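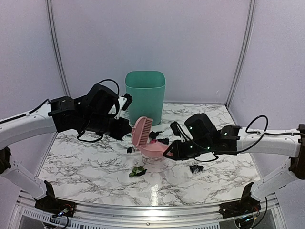
Workshop tips: when a sweeping arm goes wrong

Two arms on a bench, a brush in one and a dustpan in the other, and a bin standing behind. It is a simple job to set up and a surprisingly easy one to get wrong. These tips come from a fault we had in July on the clearing bench at Jasatville, and from the weeks of small changes that followed. Most of them apply to any pair of small arms doing tidying work, whether at home or in a shared workshop.

What happened to us

The left arm held the brush and the right arm held the pan. The routine was to sweep, lift, tip the pan into the bin and go back to the start. On run 381 the right arm lifted the pan and started towards the bin. The left arm should have backed away first. It stayed where it was, and the back of the brush was driven into the rim of the bin. The bin tipped, the pan was twisted out of the gripper, and the right arm carried on pushing because it had nothing telling it to stop.

Ryszard Jasińska was at the other end of the room and pulled the plug. It took him 12 seconds to get there. One wrist cable had caught on the bin and the outer sleeve was split. No one was hurt, but a hand reaching in to save the bin would have been in a bad place.

The log showed error 3159, which on our controller means a missed message between the arms. The left arm never received the order to withdraw. The right arm did not check.

Put the stop button where your hand is

Our stop button was on the wall by the door. It is now on the near edge of the next bench, on the side where people stand. Sit or stand in your normal place, shut your eyes and reach for it. If you miss, move it.

Test it at the start of each session with the arms moving slowly. Know what the arms will do when the power goes. Ours go limp and drop, so anything they are holding comes down as well. Keep your hands out from underneath when you press it.

Look at the cables before you look at anything else

Small arms have cables on the outside, and the loops have to be slack enough for the wrist to turn. In the picture at the top there is a loop over each arm and more cable hanging under the wrists. Those low loops are the ones to watch near a bin, a jar or anything else with a rim.

Move each arm by hand, with the power off, through the whole job. Stop at the far points and look for a loop that goes tight or one that swings out over the work. Tie back what you can with a soft strap. Hard plastic ties done up tightly will cut into the sleeve over time — we have replaced two cables because of them.

A split sleeve is a reason to stop for the day. Tape will hide the damage and you will forget about it.

Keep the bin out of the meeting place

We had the bin directly behind the point where the brush and pan come together. It makes the tipping movement short, and that was why we chose it. It also means both arms are working close to the rim the whole time.

If you have room, shift the bin towards the arm that does the tipping. Leave at least a hand's width between the rim and the nearest part of either arm while it is sweeping. If you can't move it, add a halfway point to the routine, so that the pan goes up, then across, then over.

A tall, light bin that narrows at the bottom is easy to knock over. Put a bag of sand or a flat stone in the bottom. On a smooth tabletop, a square of rubber matting under it helps too. Mark the corners with tape so it goes back to the same spot after emptying.

Make one arm wait for the other

This was the real cure for our fault. The old routine told both arms to move at set times and trusted that they had done so. The new one has the right arm ask where the left arm is before it lifts the pan. If it gets no answer, it holds still and sounds a buzzer.

If your software does not allow that, put in a pause and press a key to carry on. It is slow and dull, but it works, and we ran that way for a fortnight while the proper change was being made.

Turn the grip down

A gripper set to full strength will hold a dustpan through almost anything, including a collision. That sounds useful until the pan is jammed and the motor starts to strain. We cut the grip to 50 per cent of full and the pan still stays level. If it snags, it slips out.

Thin plastic handles bend as they are squeezed, so check them for white stress lines. A strip of bicycle inner tube around the handle gives a better hold at a lower setting. The same goes for the brush. Change the strip when it goes shiny.

Choose your practice rubbish with care

Crumpled scraps are good for trials. They are light, they catch on the bristles and they do no harm if they are flung off the edge. Use bright colours as well as dark ones and spread them out, with one or two well away from the pan.

Do not practise with screws, broken glass, sawdust or anything damp. A screw under the lip of the pan will scratch the top and can stall the arm. Fine dust gets into the joints.

Pick up stray pieces with the arms stopped. The temptation is to lean in and nudge a scrap towards the pan while the brush is on its way back. This is how most of our near misses came about. A pair of long kitchen tongs is no answer either, as the brush can catch them.

Watch for glare

A glossy top throws back the light from overhead lamps. If your arms use small cameras to find the scraps, a bright streak can be taken for an object or can hide one. We had the brush sweeping at a bare patch for several minutes one evening. Turning the lamp to face the wall put a stop to it. A matt cloth would do the same, but it rucks up under the pan.

After a knock

Switch off and wait until everything is still. Take the tools out of the grippers by hand. Then check:

The base bolts, which can work loose even after a light bump.
The wrist joints, for play or a gritty feel when turned.
The cables, along their whole length and at both ends.
The small wires at the base, for any that have pulled out.
The wrist brackets, as a bent one will throw off the aim.
The pan and brush, for cracks near the handle.

Run the job once with empty grippers at low speed, then once with the tools and no bin. Put the bin back last.

Write it down

Keep a notebook by the bench. Put in the time, what the arms were doing, the error number and what you changed. We found 3159 twice in the older logs, from days when the arms had paused for a moment and then carried on. We had taken no notice either time. If a message turns up more than once, look it up before the next session.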